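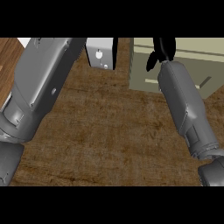

Practice Does Not Cost Nothing

At the Prestberg site, where I have worked for 11 years, the two arms learn their movements on a screen before they are allowed to do them in the storeroom. One arm goes to the cabinet, the other passes high on the left side, and the floor under them is brown wood. Our real floor is painted concrete. When I asked the trainer from Trellow about this, he said the floor is not important for the arms. I believe him. But I have stood on the real one for a long time, and it is important for me.

I am not against the arms. Before they came, each of us opened and closed cabinets up to 300 times in one shift, and my colleague Nghĩa Vương had two operations on the same shoulder. Today he watches the simulation and says when a movement looks wrong. He likes this work, and he sleeps better. A person who calls the old work noble has probably not done it at four in the morning.

My worry is a different one. In the simulation an arm can make a mistake all night and no person is angry. For the people it is the opposite. Since May we have 5 minutes at the start of the shift to learn what changed, and after that we are expected to know it. The company bought a whole artificial room for the machines to practise in. For us it printed a sheet of paper and put it beside the coffee machine.

I also think about who is asked. The first simulated cabinet opened very smoothly. The real ones, which were delivered by Fendivska before my time, stick a little when the heating is on, and you must lift the handle while you pull. Every person in the storeroom knew this. We were invited to speak only after the arms had damaged a door, and then the meeting was called "knowledge transfer" and nothing was added to our pay for it.

The managers answer that our jobs are safe. I accept that they mean it. However, a job can keep its name and still become smaller. Nghĩa used to decide in which order the cabinets were filled, and the younger ones learned from him by standing near. Now the order comes from the system — he can object to it, but he must choose a reason from a list, and his reason is usually not on the list.

What I ask for is modest. Give the people time for practice, counted in hours and paid as work. Let them into the simulation before the movements are finished, and write their names beside the corrections they make. And leave an empty line at the end of that list, where Nghĩa can write his own reason in his own words.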